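4 开箱类任务中的套件评测

4.1 为什么从一只纸箱说起

前面两节讨论了 Ereo 双臂套件的硬件组成和标定流程，读者大概已经对它的脾气有了一点了解。到了这一节，我们想把话题从参数表上挪开，谈谈它在桌面上真正干活时的样子。选来选去，我们选了一件听上去再平常不过的事：处理一只用胶带封好的瓦楞纸箱。仓库里、实验室里、家里的玄关边上，人一天不知要和多少只纸箱打交道，手伸过去，摸到胶带，一掀一扯，箱子就开了，几乎不用过脑子。可是把同样的活儿交给两只夹爪，里面就处处是学问：胶带是软的，又有黏性，还会反光；箱盖是薄的，受力会弯；箱子本身轻，推一下就走。刚体抓取里那些好用的假设，在这里大半要打折扣。

我们也要老实交代选题时的另一层考虑。Ereo 套件由 Huttunen 公司供货，随套件提供的示教软件叫 Pridico，二者打包出售，面向的是中小型实验室和做来料拆包的小型集成商。供应商的说明材料里，演示任务多半是叠积木、插销孔、倒豆子一类，做得很漂亮，但和这些买家的日常工作隔着一层。我们在 Tustton 的合作方在决定是否采购之前，问得最多的一句话就是：“它能不能对付胶带？”这一节可以看作是对这句话的一个比较长的回答。

4.2 任务设置

任务在一张白色台面的工作桌上进行，左右两臂相对布置，共用中间一块操作区。每一回合开始时，操作员把一只封好的纸箱摆进操作区，朝向不做严格限制，允许有一定的偏转。我们没有使用任何定位夹具，这一点和供应商推荐的做法不同。Huttunen 的应用手册建议在台面上加一个直角挡块，让箱子有个依靠，我们理解这个建议的好意，也试过，确实省心；但是合作方的拆包台上来料尺寸很杂，挡块要不停地换位置，换到后来操作员自己先烦了。所以正式评测时我们把挡块撤掉，让两只夹爪自己想办法：需要的时候，一只夹爪负责按住或者抵住箱体，另一只去和胶带周旋。

封箱用的是一段红色亮面胶带，横跨箱盖中缝贴好。之所以选红色，一是和牛皮色的瓦楞纸反差大，便于在回放时看清胶带边缘；二是亮面胶带的高光恰好是视觉策略最容易犯糊涂的地方，既然要考，不妨考得难一些。桌上另外放一把美工刀，供需要划开胶带的子任务使用。刀的初始位置每回合略有变动，刀片始终处于推出状态，这样做是为了把“推刀片”这个精细动作从评测里剥离出去，它更适合单独研究，混在一起只会让结果难以解释。安全方面，机械臂使能期间人员不得进入操作区，这条规矩从第一天执行到最后一天，没有商量的余地。

示教数据由 Pridico 的主从遥操作模式采集，一共 1,000 条，用于训练同一个模仿学习策略。每条示教包括两臂的关节角、夹爪开度，以及腕部相机的画面。腕部视角对这个任务特别要紧，外部相机常常被机械臂自己挡住，而胶带与纸板交界的那一小条地方，恰恰是整件事成败的关键所在。图 3 给出了腕部相机的一帧画面，读者可以借此体会策略在决策时所能看到的东西。

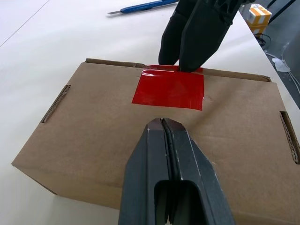 图 3 双臂处理封口纸箱时的腕部相机画面。近处夹爪两指并拢，位于箱顶上方；对侧夹爪接触红色胶带靠近箱体后缘的一端。

图 3 值得多看两眼，因为我们后面要谈的几个现象，在这一帧里都能找到影子。首先是高光。胶带表面略有褶皱，反光被打散成几道发白的条纹，在灰度较浅的地方，胶带看上去几乎不像红色了。早期的策略依赖颜色分割来估计胶带位置，碰到这种条纹就会把一段胶带看成两段，夹爪于是朝着并不存在的“断口”伸过去。后来我们在训练时加入了亮度扰动，这个毛病才慢慢好转。其次是夹爪本身占去的视野。腕部相机离夹爪很近，两指在画面下方是最显眼的东西，指尖附近又正好是需要看清楚的区域，这中间的取舍我们在 4.4 节还会提到。

再有就是箱顶两侧的提手孔。它们原本只是纸箱的一个寻常细节，我们设计任务时根本没有放在心上，可是策略却对它们很感兴趣。提手孔的边缘露着瓦楞芯，纹理比平整的箱面丰富得多，网络很自然地把它们当成了判断箱子朝向的线索。这当然是好事，两个孔左右相对，朝向估计因此相当稳定。可一旦换上没有提手孔的箱子，策略就像出门忘了戴眼镜一样，动作明显犹豫起来。我们把这个现象写在这里，是希望后来的同行在准备示教数据时，多备几种箱型，不要像我们一样图省事，从同一批纸箱里一只接一只地拿。

4.3 子任务与评分办法

我们把整个流程拆成 3 个子任务，分别计分，也分别训练过单独的策略作对照。

第一个子任务是稳箱。夹爪接近箱体，并以适当的力度使其不再滑动。判定的标准很朴素：随后的动作过程中，箱体的平移和转动都不超过预设的界限，箱面也没有被压出新的凹痕。听起来简单，难在分寸。力小了箱子会跟着胶带一起跑，力大了箱盖会往下塌，胶带反倒绷得更紧，另一只手的活儿就更难做了。

第二个子任务是起边。夹爪要找到胶带的一端，捏住它，并使它与纸板分离出足够抓握的一小段。这是全流程里最吃功夫的一步，也是我们评这套产品时最看重的一步。胶带端头若是翻过了箱盖的后缘，夹爪就只能从上方斜着进去，指尖一侧贴着纸板，另一侧压在胶带上，可用的空间非常窄。我们规定每回合允许重试，但重试的次数会计入用时，策略若是在原地反复试探，最后得分也不会好看。

第三个子任务是揭开或者划开。策略可以选择沿中缝方向把胶带揭下，也可以放弃起边，转而取用美工刀。选择权交给策略，是我们和合作方讨论之后的决定。他们的理由很实际：现场工人也是这样，撕得动就撕，撕不动才去拿刀，没有谁会事先规定今天只准用哪一种办法。

评分由两位评审员对照录像独立进行，意见不一致时重看录像，仍不一致则按未完成处理。这样做略嫌苛刻，但我们宁愿把数字压低一些，也不愿意让读者照着偏乐观的结果去做采购决定。

4.4 对套件本身的评价

策略的好坏，一部分归功于算法，一部分要归功于，或者归咎于，它所使用的硬件和软件。既然本文的目的之一是给潜在的用户提供参考，我们想在这里把话说得细一点，啰嗦之处还请读者包涵。

先说夹爪。Ereo 的手指外形棱角分明，由几个平整的斜面拼成，两指并拢时指尖可以合成一条细缝。我们起初担心这样的外形过于粗壮，对付胶带会显得笨手笨脚，用下来倒觉得指尖的收束做得很用心。并拢的两指可以当作一根钝头的小棒来用，轻轻抵住箱盖，接触面积不大不小。不足之处也有：指面偏硬，出厂时没有附带软垫，捏薄物时容易打滑。我们向供应商提过这一点，对方表示可以另行选购指垫，可惜评测期间我们用的始终是标准配置，所以不便对指垫的效果发表意见。指面用久了会留下细小的擦痕，不影响抓取，只是在特写画面里略微有点扎眼，外观敏感的演示场合需要留意。

再说腕部相机。安装位置偏低，好处是对接触区域看得真切，坏处是手指本身挡住了画面下方相当大的一块。对稳箱来说这无所谓，对起边来说就有些难受，夹爪越是接近目标，目标越是往手指后面躲。幸而双臂套件有两只眼睛，一只手看不见的地方，另一只手往往看得见。我们做过一组对照，只给策略输入执行臂的画面，起边的表现立刻就差了一截；把对侧画面加回来，又恢复如初。因此我们的建议是，如果预算只够买一条手臂，最好在台面外侧另配一台固定相机，不要指望单个腕部视角能包打天下。

Pridico 软件给我们的印象总体上是愉快的。主从手柄的跟随很顺，新来的同学练上一个下午，基本就能完成像样的示教。回放界面可以把两臂的画面和关节曲线对齐，拖动时间轴时几乎没有迟滞，这对于逐帧检查接触时刻帮助极大。有两处我们觉得还可以改进。其一，软件默认在导出时丢弃被标为“暂停”的片段，而我们的操作员遇到胶带不好捏的时候，常常会停下来想一想，再换个角度下手，这些停顿前后的细微调整恰恰是很宝贵的示范。关掉这个选项的开关藏得很深，我们在第 29 条示教之后才发现，前面的只好重录。其二，力反馈的增益只有几个固定档位，没有连续调节。处理纸箱时合适的那一档，换到塑料袋上就显得过重，操作员来回切换，难免手生。

安装与维护方面，说明书写得详尽，图示清楚，照着做基本不会出错。唯一让人头疼的是线缆。两臂各有电源线和通信线，加上相机的数据线，如果不在一开始就规划好走线，过几天桌边的地面上就会盘起一团。我们后来把线缆统一引到操作区背面，每次更换工位时倒也从容许多。这算不上产品的缺陷，只是给准备上手的朋友提个醒。

4.5 失败情形的讨论

我们逐一翻看了正式评测中未能完成的 43 个回合，想弄明白套件和策略究竟在哪里绊了跤。把它们硬塞进几个整齐的类别未免勉强，因为一次失败往往是几个小毛病凑在一起的结果，不过大致的脉络还是看得出来。

最常见的情形发生在起边阶段。夹爪捏住了胶带，却连同箱盖的边缘一起捏住了，于是一抬手，整片箱盖跟着往上走，胶带反而贴得更牢。从腕部画面看，这时的胶带确实像是被捏起来了，策略便自信地继续往后执行，直到稳箱的一侧支撑不住。人在做同样动作时，手指会感觉到阻力不对，而套件标配的夹爪只能读出电机电流，对这种细小的差别并不敏感。我们尝试过用电流曲线训练一个简单的判别器，效果时好时坏，尚不足以写进结论。

另一种情形与箱盖后缘有关。有些纸箱合盖之后，后侧的翻边并不完全服帖，会在箱顶后缘露出高出来的一条。对人来说这不过是折得不够平整，对策略来说，那条凸起的纸边在光照下和胶带的边缘颇为相像。夹爪有时会去捏那条纸边，捏得还很认真。增加箱盖状态的多样性之后，这类错误有所减少，但没有绝迹。

用刀的回合相对较少，失败的原因也更集中，主要是取刀时握持角度不当，刀片与中缝对不齐。美工刀的手柄是塑料的，与硬质指面之间摩擦不大，一受侧向力就会转动。我们倾向于认为，这个问题用一个简单的刀架或者一只合适的指垫就能缓解大半，不必在学习算法上大费周章。合作方听了也很赞同，他们现场本来就打算给工具做固定位。

还有一些回合，坦白地讲，我们看了好几遍录像也没能说清楚原因。两臂的动作与成功回合相差无几，箱子摆得也端正，胶带偏偏就是没有起来。也许是那一段贴得格外紧，也许是指尖上沾了一点残胶。我们从此在每组回合之间增加了一道擦拭手指的步骤，也建议使用这套产品处理胶带的同行养成同样的习惯，酒精棉片就很好用，花不了多少工夫。

4.6 给不同用户的建议

如果读者所在的是一间教学或研究实验室，想要一套能较快上手、数据质量可靠的双臂平台，Ereo 与 Pridico 的组合是值得认真考虑的。我们在使用期间没有遇到需要返厂的故障，软件更新也算及时，遇到问题写信过去，对方的答复总是耐心而具体。

如果读者打算把它直接放到拆包线上，我们的态度要谨慎一些。目前的配置在箱型固定、胶带贴法规范的条件下表现尚可，一旦来料混杂，起边这一步就会成为瓶颈。Tustton 的合作方最后采取了一个折中的办法，先用套件处理规格统一的那部分来料，其余仍由人工完成，同时把人工处理的过程也用遥操作录下来，慢慢充实示教库。这个办法进展如何，要等下一阶段的数据出来才好评说。相关的补充实验，包括加装指垫后的起边测试和无提手孔箱型的迁移测试，放在第 5 节中讨论。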